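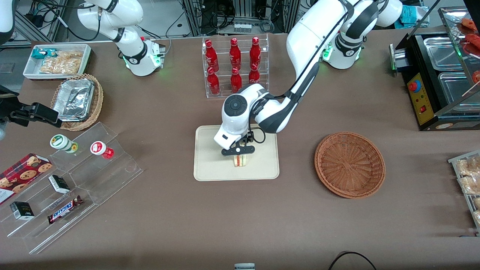

The shop on the Lernlow road opened at six, and by half past five she had the food out on the table and was deciding where it should go.

Sandwiches had always been by the door. Her aunt had put them there, and for as long as her aunt ran the place people from Urnthorpe came in, took a sandwich without looking and went to the till. Now the till had been moved to the other wall and the sandwiches were on the way to nothing.

She put one on a tray and looked at it. Egg would go first, then ham. Cheese would last until the afternoon, when the school bus stopped.

The letter was under the till where she had left it. Fawzy wanted 4,000 for the lease, to be paid by the end of February, and after that they would talk about the roof. She had 3,000. She had read the letter in bed and again in the van, and it said the same thing both times.

She moved the red bottles to the back, where they could be seen from the window. Then she moved them forward again. A driver coming in from Flirnville in the dark would want something hot, and he would want to see it before he saw anything else. So the warmer had to stay where it was, near the socket, and everything else had to fit round it.

The biscuits were a problem. They had come in a large box, cheap, and they tasted of very little. Her aunt would have put them in a basket with a cloth and charged double. She broke one in half and ate it standing up. Then she wrote a card that said FREE WITH SOUP and leaned it on the till. There was no soup yet. She went into the back and put some on.

When she came out a man was standing outside with his hands in his pockets. It was ten to six. She let him in.

'You've moved things,' he said.

'I'm still moving them.'

He went to the door side, where the sandwiches used to be, and stood there. He was one of her aunt's customers. She knew the coat.

'They're over here now,' she said.

He came across and took a long time choosing. He asked whether the egg had cress in it and she said it didn't. He asked whether it used to. She said it used to, yes, and that she could get some. He paid in coins and put the sandwich inside his coat.

'Is she coming back?' he said.

'No. She's at my mother's. She likes it there.'

He nodded. He looked at the pastries and then at the warmer, and took one of the biscuits when she held out the tray.

'These are terrible,' he said.

'I know.'

He took another one and went out to his car. She watched the lights go down the hill as far as the bridge. Then she tore a strip off Fawzy's envelope and wrote cress on it, and under that, soup bowls, and under that, ring about the roof — before paying, not after.

A lorry was slowing down outside. She went to see whether the soup was hot.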